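The Second Gripper Is the Cheaper Mistake

When Petingate planned its returns-sorting cell, the arm took up most of the discussion and the gripper took up one line of the budget. Lamisi Kyei, who wrote the final equipment plan, now starts with the gripper and works back to the arm.

Her reason is the stock. Petingate handles soft toys, and soft toys come in shapes that datasheets do not cover. A payload figure gives the mass an arm can carry. It says little about where two fingers can close on something covered in pile, or how far the body will lean once it is off the table.

Kyei asks each supplier to run trials with Petingate's own goods before quoting. Narrow parts are the hardest to specify: a neck or limb has to fit between the fingers, and the larger body has to clear the housing.

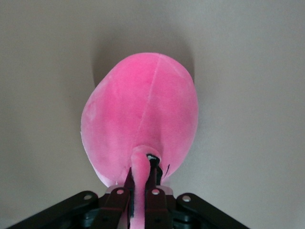 What goes in the budget

The plan approved in January has 3 lines for tooling: the gripper, a spare set of fingers, and the mounting hardware. The spare fingers and mounting hardware came to $1,673 together. Kyei had left both out of her first draft.

Wrist cameras are listed separately. Ya-wen Yeh, an integrator at Fluruvik, advises buyers to price the camera, cable and bracket as one item, then add setup hours. Cable routing at the wrist is a common source of late charges, she says, and should be drawn before the order is placed.

Petingate compared 2 quotes, from Fluruvik and Negussie. The lower one excluded training and a second visit. With both added, the difference was too small to decide the order, and delivery time settled it.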